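Carnonus Campaign Manager
Section 6: Scheduling a Trailer Release

This section applies to studio and distributor accounts. Publicists with guest access can view a release schedule but cannot change it.

Before you begin

Confirm that the trailer has been approved by the rights holder and that the approval is attached to the title record. A trailer without an attached approval can be saved as a draft only.

6.1 Creating the schedule

1. Sign in and select the title from the Slate page.
2. Open the Assets tab and select the approved trailer.
3. Select New Release. The schedule form opens.
4. Enter the release date and time. All times are shown in the time zone of the account, not of the viewer.
5. Under Territories, select each territory in which the trailer will appear.
6. Under Partners, select the outlets that will receive the trailer early. Up to 60 outlets may be added to one release.
7. Select Save, then Submit for Review.

Note: Titles moved from the older Drolledora system keep their original record numbers. Search by number if the title does not appear by name.

6.2 Setting an embargo

An embargo prevents partner outlets from downloading the trailer before the stated time. It is set separately for each territory – a change made in one territory does not carry over to the others.

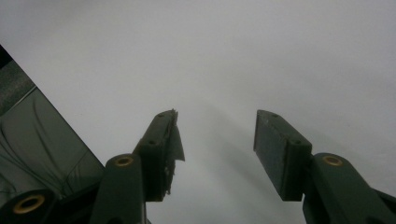

Can an embargo be shortened after partners have been notified?
An account administrator can shorten it at any time before the release. Partners receive a new notice, and the earlier notice is marked as withdrawn.

1. Open the release and select Embargo.
2. Choose a territory and enter the end time.
3. Select Notify Partners.
4. Check the delivery list for failed notices. Code 481 means that the partner's contact address is missing; code 286 means that the partner's account has been suspended.

Caution: Canceling an embargo makes the trailer available to all selected partners at once. This action cannot be reversed.

6.3 Review and sign-off

Submitted schedules are sent to the reviewer named on the title record. For titles handled by Granport, the default reviewer is Dušan Polák. For Ersoy titles, the reviewer is assigned by the distributor at the time of submission.

A returned schedule shows the reviewer's comments beside each field. Correct the marked fields and submit the schedule again. Fields that were not marked remain locked.

Section revised 2021-09-28. For poster and still image releases, see Section 7.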